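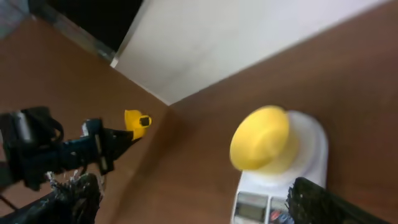
Tura table, reddish-brown finish, with an off-white upright panel and a digital kitchen scale (not included)

Tura Work Table with Upright Panel

The Tura is a plain wooden table for weighing, sorting and packing small goods. It comes from Troneo and is sold alone or with the Lema panel, a matte off-white board that stands upright on the tabletop and gives you a clean background at the back or to one side.

The top has a warm reddish-brown finish. It is one flat surface with no raised rim, so boxes and trays slide straight off onto a cart. Wipe it with a damp cloth and dry it afterward. Do not use scouring pads or anything with bleach - they dull the finish and the marks stay.

The panel is not fixed to the table. It sits on two feet at the rear and can be turned to any angle, lifted off, or stored flat behind the legs. Matte boards pick up fingerprints near the edges. A soft eraser takes most of them off.

Size and weight
Panel width: 1000 mm
Panel height: 640 mm
Table weight: some 96 pounds without the panel
Assembly: two people, one hex key (supplied)

Using a scale on the Tura
Any small kitchen or postal scale will work. Set it down after the table has been leveled, then zero it. The feet adjust from underneath, a quarter turn at a time. If the reading drifts, check that the panel is not touching the scale.

What comes in the box
Tabletop, four legs, leveling feet, hex key, spare bolts and a printed sheet. The Lema panel ships in a separate carton and may arrive a day or two later.

Changes for this version
As of July 2018 the legs attach with Torkine bolts in place of the old cam locks. Tables bought before then can be refitted with a kit, sold through the parts list. Fedir Ivanyshyn in the parts department can tell you which kit fits if you send him the number stamped under the top.

Orders of 10 tables or more are quoted separately. Write to Noemi Barbieri in sales and include the delivery zip code and whether you have a loading dock.

Filed under: Tables & Benches, Packing Room
12 shares | 3 comments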